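Kitchen Cabinet Care, the Easy Way

Painted cabinets are my favorite thing in any kitchen, and keeping them pretty takes so little work! Start with warm water and a drop or two of dish soap. Wring your rag out well, wipe from the top of the door down, and dry as you go. Pay extra attention around the handles, where the greasy fingerprints love to hide.

For sticky spots above the stove, mix a spoonful of baking soda with enough water to make a paste, dab it on, wait 7 minutes and wipe gently. Try it inside a door first! (Some paints dull if you scrub them.) 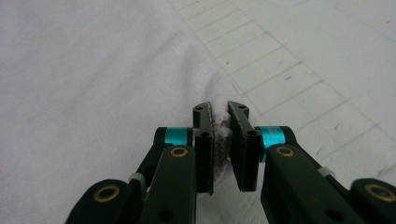 Then get out the screwdriver. Hinges loosen up over the years, and a door that hangs crooked usually needs just a quarter turn. My neighbor Birdie Nakamura did all 13 of her doors before lunch and they look brand new. If a screw spins and won't grab, pull it out, tuck a toothpick and a dab of wood glue in the hole, let it dry overnight and drive the screw back in. Works great on drawer pulls too!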